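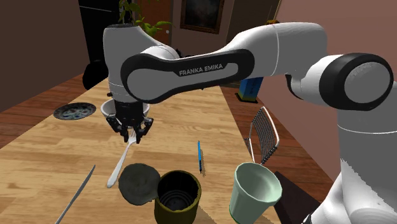

*Dining table with white fork, Wenura community kitchen project.*

**Progress report to the Govindasamy Fund, April**

The Fornon meals program served 186 households this quarter, against a target of 300 by the end of the grant period. Enrollment in Brostova remains behind plan. The second kitchen there opened six weeks late while the gas connection was inspected, and home delivery has been limited to the streets nearest the bus depot.

Spending is within budget. Of the 400 cooking kits purchased, 54 remain in storage and will be issued when the Brostova classes begin. Produce costs rose over the winter – chiefly onions and cooking oil – and menus were adjusted without reducing portions. 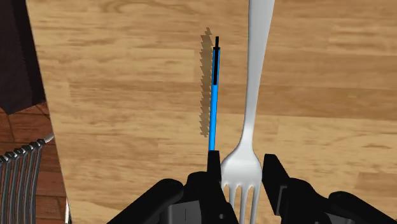

*Blue pen and white fork at the table.*

Intake forms have been shortened to a single page at the request of the evening staff. Maribeth Sison has taken over supplier contracts and is renegotiating the bread order.

We request approval to move the unspent transport funds to the delivery line. A revised budget is attached, and a decision before the next payment would allow the second route to start on schedule.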